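**Gravel road to the top bores - reseal it or just keep grading?**

**mudlark_dee** wrote:

Morning all. I look after a bit of everything for a small shire (roads, two bore sites and a tip, lucky me) and I'm after some opinions before our budget round in February. We've got an unsealed access road out to the top bores at Meleck. It gets graded twice a year and every wet season it goes back to porridge. The bore contractor refused to take his truck up there last time and I can't say I blame him.

Bornitz have quoted us for a two-coat seal on the worst bit, which is 860 metres. The other option is to re-sheet it with decent gravel, put proper crossfall on and clean out the table drains. The seal is a lot more money up front but I'm sick of ringing the grader bloke. What would you do?

**culvert_kev** wrote:

Don't seal it. Not yet anyway. If the water's sitting on it now then it's sitting in it as well, and you'll have a lovely black road for one summer and then potholes with sharp edges. I've watched three councils do this and every one of them ended up ripping it out.

How many vehicles a day are we talking? And what's the drainage doing at the low end?

**mudlark_dee** wrote:

Hardly any traffic, that's the awkward bit. Our counter gave us 321 vehicles for the whole of last month and a fair few of those were me going back for things I'd forgotten. Bore truck, the power people, a couple of graziers with stock trailers.

Drainage at the low end is one 300 pipe that's half full of silt. The table drains were there once, I'm told.
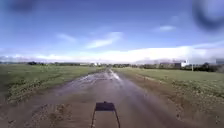
The thing is, the bores feed the whole town, so if the road's shut and a pump trips we're in strife. We had the tank down to a day and a half last year while we waited for it to dry out enough to get a ute through. That's the argument I've been using for the seal, and the councillors do seem to like it.

**tip_shop_terry** wrote:

I'll disagree with Kev a bit here. We sealed our landfill road at Dumlao with similar numbers and everyone told me I was mad. Eight years on it's had one patch. But - and this is a big but - we spent more on the formation than on the seal. Lifted it 400 all the way along and put in five new culverts. The black stuff was the cheap part!

If your quote is just for a seal over what's there, I'd send it back.

**culvert_kev** wrote:

Terry, that isn't disagreeing with me, that's what I said with extra steps. Fix the water first. If you've lifted it and drained it then half the time you find the gravel holds up fine by itself and you can keep your money.

**tip_shop_terry** wrote:

Except you lose the gravel. We were losing 20mm a year before the seal and our nearest pit is 120 km away. Cart that a few times and tell me gravel's cheap.

**mudlark_dee** wrote:

Ooh, that's a good point. Our pit is much closer than that, but the stuff in it is rubbish, all round river stone with no fines to hold it together. I've just had another read of the Bornitz quote and it says "existing pavement trimmed and rolled", so no, no lift. I'll ask them to price one.

**gradeline** wrote:

Lurker here, ex grader driver. Two things.

First, ask whoever's grading it now whether they're cutting or just smearing. If they're only knocking the tops off and filling the holes with loose, it'll be back in a fortnight. You want it cut to the bottom of the potholes, watered, and rolled. Most shires don't pay for the roller, and then they wonder.

Second, you can sort out the pump problem without touching the road. Stick some telemetry on the bores so you can reset a trip from the office. We've got the Takex gear on ours and I reckon it's saved more trips than any road job ever did.

**culvert_kev** wrote:

Agree on the roller. Not so sure on the telemetry. Works great until the mast gets hit by lightning, and then you need the road to get to the mast.

**gradeline** wrote:

Fair, ours has been hit once. Still cheaper than 860 metres of seal though.

**mudlark_dee** wrote:

This is all really useful, thank you. I did ring our grader bloke after reading that and he says he's never once had a roller out there (or a water cart), so there's a thing to fix straight away.

One more while I've got you - the pipe at the low end. Do I jet it out or pull it and go bigger? The creek only runs after a big storm, but when it does it comes over the top.

**tip_shop_terry** wrote:

If it's overtopping with a 300 in there, then a clean 300 will overtop as well, just a bit later. Have you thought about a concrete floodway? Let it go over the top and armour the downstream side. With your traffic numbers I wouldn't be paying for box culverts.

**culvert_kev** wrote:

Finally, something we agree on. Floodway, cut-off wall both sides, and put your depth marker where people can read it from the ute. Allow for 1,000 more than you think on the rock, it always comes in over.

**mudlark_dee** wrote:

Floodway it is then, or at least that's what I'll get priced. So the plan is: lift and drain first, floodway at the low end, roller every time it's graded, and the seal as a separate line so they can knock it back if they want to. Will report back once the new Bornitz number comes in. Does anyone have a floodway drawing they'd be willing to share?

**tip_shop_terry** wrote:

Got one from the Dumlao job, I'll message it to you tonight. Ignore the levels on it, they're ours.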